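The Slow Business of Red Bean Water
Why a drink with two ingredients is harder to bottle than it looks

Boil a handful of adzuki beans in plenty of water, pour off the liquid, and the result is red bean water. In much of East Asia it is a household drink, served warm or at room temperature. Bottling it is a different matter. The liquid is low in acid, it contains starch that wants to settle, and its color changes with almost everything that touches it.

Most fruit drinks sit below pH 4.6, where the spores of the most dangerous bacteria can't grow. A mild heat treatment is enough for them. Bean water comes in well above that line, so a shelf-stable version has to be sterilized at much higher temperatures, either in the sealed container or in a continuous system before a sterile fill. The heat that makes it safe also drives off part of the aroma and darkens what remains.

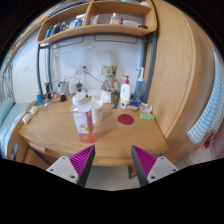
Bottled red bean water on a desk, with a white cup behind it.

Starch is the second problem. An intact adzuki bean keeps most of its starch locked inside the cell walls, and the cooking water stays thin. Once the skins split, granules escape, swell and thicken the liquid. After a few weeks on a shelf they form a layer at the base of the bottle. Some drinkers take the layer as proof of real beans. Others return the bottle.

Tementon, a small contract bottler in Usberg, ran 173 trial batches before settling on a process. The plant soaks its beans for 11 hours, heats them below a full boil and draws off the liquid before the skins give way. Yield is poor. The first commercial run, in January, filled 1422 bottles from a tank sized for three times that number.
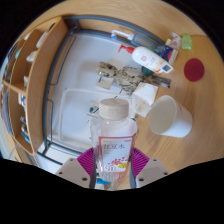 Jenő Szűcs
Contributing Editor, Food Processing

Color took the longest. The red in adzuki skins comes from water-soluble pigments that respond to acidity, metal ions and oxygen. Hard water pushes the extract toward a dull brown. Iron from an old valve can turn it gray. Tementon now softens its process water and checks each tank against a set of printed color cards, a method the lab manager, Virág, prefers to the bench instrument for speed.

Oxygen gets in later, through the package. Ordinary PET is slightly permeable, and the rate rises with storage temperature. A barrier layer slows it down, but adds cost and complicates recycling. Glass solves the problem and raises the freight bill. 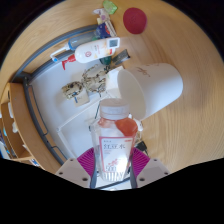 Closures matter for the same reason. A poorly seated cap admits more oxygen in a month than the bottle wall does in a year, and the seal has to hold while the contents cool and contract. Tementon pulls samples from every pallet for a torque test, then stores a second set at 95°F to speed up any fading.

Trorkine, a distributor that carries the drink in 346 stores, asks for nine months of shelf life. The current formula reaches seven before the color drifts out of range. Nitrogen dosing at the filler is the next change on the schedule, and the beans for that trial are due on Wednesday.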